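Adanech Shiferaw
Okay, a few of you asked how we put together the equipment list for the two-arm cloth bench, so I'm going to write it all out in one go. It's longer than I meant it to be. Get a coffee!

Adanech Shiferaw
We're a small shop. Whatever we buy in March we live with until the next March, so I start the list in the fall and just keep adding to it every time somebody grumbles. By now I have 26 lines, and a good half of them are things that cost less than lunch.

Adanech Shiferaw
The arms were already paid for, so this is everything that goes on them and under them and next to them. People budget for the arms (of course they do, the arms are the exciting part) and then they're surprised by fingers, cables, a decent table, and a box of clothes to practice on.

Adanech Shiferaw
Fingers first. I had two quotes for a full set plus spares. Jitard came in at $2815 and Waleo at $1910. I wanted to go with Waleo right away, and then Szabolcs Kiss sat me down and made me read what was in each one, bless him.

Adanech Shiferaw
The Waleo quote had one spare pair and no replacement pads. Cloth is easy on fingers but tables are not, and when you're picking up a hem the tips are down at the table all day long. So I asked them to quote the pads separately, and that added $268. Still comfortably under the other one, and I stopped arguing with myself.

Adanech Shiferaw
A question to ask before you sign anything - can you swap the fingers yourself, with tools you already own? I've been on the wrong end of that one. It meant mailing a whole gripper back and staring at an idle arm, and I still get cross thinking about it.

Adanech Shiferaw
Cables! Please put cables on their own line. I had them under "misc" for two years and misc ate everything. This time I have longer runs, a few clips and sleeves, and a little money for Özkan, the electrical place down the road, to come tidy up whatever we've let hang.

Adanech Shiferaw
Test clothes are the happiest part of the list. Thin stuff, stretchy stuff, bright colors so we can tell one piece from the next on a pale table. We get ours secondhand, and I'd rather have a big mixed bag than a stack of identical new shirts. Shirts in real life have been through the dryer.

Adanech Shiferaw
Szabolcs wanted a second table so one could be set up while the other is in use. I moved it to the "if there's money left" page, and he has been very gracious about it. Mostly. Here's the bench as it runs now, teal piece and red piece.

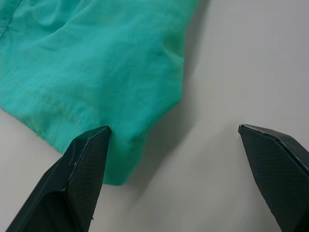
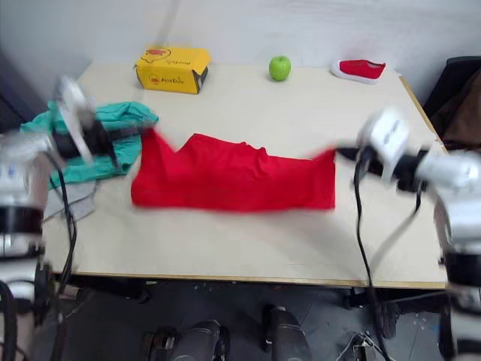

Thread last updated: 8 Feb 2020

Adanech Shiferaw
Adding to this after the replies. Yes, the crosshatched faces on the inside of the fingers are the part I mean when I say pads. And yes, I see the black cables hanging past the front of the table, thank you all, see the cable post!

Adanech Shiferaw
To whoever asked about Jistetti, I did look at their fingers and liked them a lot, but the lead time ran past when we need to be working. I'm keeping the quote in the folder for next year. If you've bought from them, send me a note and tell me how the ordering went.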